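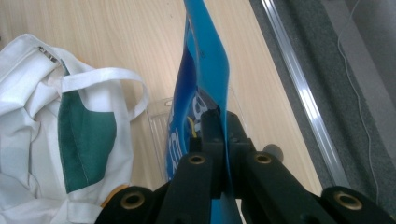
3.2 Collecting demonstrations with the hand-held tool

Demonstrations were collected in two ways. In the first, an operator at the Karstead laboratory moved the robot arm by remote control from a desk beside the work cell. In the second, the operator held a gripper directly and carried out the task by hand, with no arm attached. The two methods were given the same tasks and the same written instructions, so that any difference in the resulting behaviour could be traced to the way the task was shown. The remote control method is described in Section 3.1. The present section deals with the hand-held method, which supplied most of the data.

The hand-held tool has two jaws that meet at the centre, and its camera looks out over them towards the work. The operator opens and closes the jaws by hand. The recording holds the camera view, the motion of the tool and the width of the jaw opening, all stored against a common clock. Motion was recovered after each session using the method set out by Nguyen-Tran, with the settings listed in Appendix B. Demonstrations in which the position of the tool was lost for longer than 2 seconds were discarded without review.

Operators were asked to work at the pace they would use for an ordinary household chore. They were also asked to keep the free hand away from the object once the jaws had closed on it. This second instruction proved difficult to follow. A person handling a limp object will usually steady it with the other hand, and several operators did so in their first session without noticing. Ayanda Shezi, who supervised the sessions at the Zalldale site, introduced a short practice period in which operators worked with the free hand resting on the edge of the table. The practice period was kept for the remainder of the study and its recordings were not used for training.

Soft goods received particular attention. A rigid box can be gripped at many points with much the same result, but the behaviour of a thin sheet or a pouch depends heavily on where it is held. In Figure 3 the jaws are closed on the lower edge of a flexible blue item, and most of its length extends beyond them. A grip of this kind leaves the far end free to bend, and the operator must judge the turn of the wrist by watching that end. The grip also places the item across the middle of the camera view, where it hides part of whatever lies behind it. In the same figure the clear tray is partly covered in this way, while the white tote bag to the left remains in view.

The learned policy has access to the same view and therefore faces the same difficulty. For this reason no second camera was added for the operators' benefit. It was considered more useful to record how people manage with a partly hidden work area than to give them information that the robot would lack. Clear plastic was retained among the containers on similar grounds, although its edges are harder to make out against a pale tabletop than those of a coloured bin.

The complete set contains 3,058 demonstrations, recorded by 13 operators. Each operator attended at least two sessions, the last of them in August. The position of the bags and trays was changed between demonstrations, and the operator was free to choose the starting position of the tool. No markings were placed on the table.

Labelling was carried out in Joltomeck, the laboratory's own annotation program. Each recording was divided into an approach, a grasp, a transfer and a release. The moment of grasp was taken as the point at which the jaw opening stopped changing, and the moment of release as the point at which it began to widen again. Where an operator adjusted the grip partway through a transfer, the adjustment was labelled separately and kept in the training set. Earlier versions of the labelling guide, up to the revision of July 11, 2019, treated such adjustments as errors. Recordings labelled under the earlier guide were labelled again in full before any policy was trained.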